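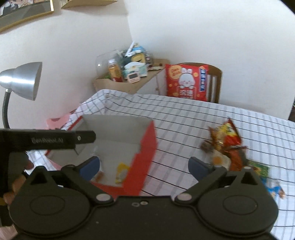 Page last changed: June, 4:15 p.m.

Jonthorpe's covered market will stay open later through the summer

Good news for anyone who has ever hurried down the hill to Jonthorpe after work, only to find the shutters coming down and the last of the bread already spoken for. Starting this month, the covered market on Westo Street will keep its doors open until 6 in the evening, and the extra time will run right through to the end of the summer.

The market has been trading on the same spot since 1840, when it was little more than a roof on posts and a row of carts, and it has kept more or less the same hours for as long as most shoppers can remember. Closing in the middle of the afternoon made good sense when people did their buying in the morning and cooked at noon. It makes a good deal less sense now, when so many of us are at a desk or behind a wheel until late in the day, and stallholders have been saying so for years – some of them quite loudly, and usually while wrapping your cheese.

Eleven stalls have signed up for the longer hours so far. The Hinojosa bakery will do a second round of baking after lunch, so there should be warm rolls to take home for supper, and the fish counter has promised to keep something back for the evening crowd. The fruit and vegetable sellers along the north wall are all taking part, as is the lady with the honey and the beeswax candles, who tells us she would be there anyway, talking to people.

There will be a little more room to sit down, too. The old flower hall, which has mostly been used for storage these past few winters, has been swept out and given a fresh coat of paint, and shoppers are welcome to bring a coffee in and rest their feet for as long as they like. A bigger job, replacing the cracked glass over the main aisle, will wait until the fall so that it doesn't get in the way of the busy season.

Getting there should be easy enough. The bus from Elturitz will make one extra stop outside the main gate in the late afternoon, and parking behind the library is free for the first hour, as before. Please don't leave cars in the loading lane by the side door, even for a minute – the delivery vans need every inch of it.

Morning hours aren't changing, so early birds can carry on just as they always have. Stallholders who would like to join the later opening can still put their names down at the market office, next to the key cutter, where the new timetable is also pinned up by the window.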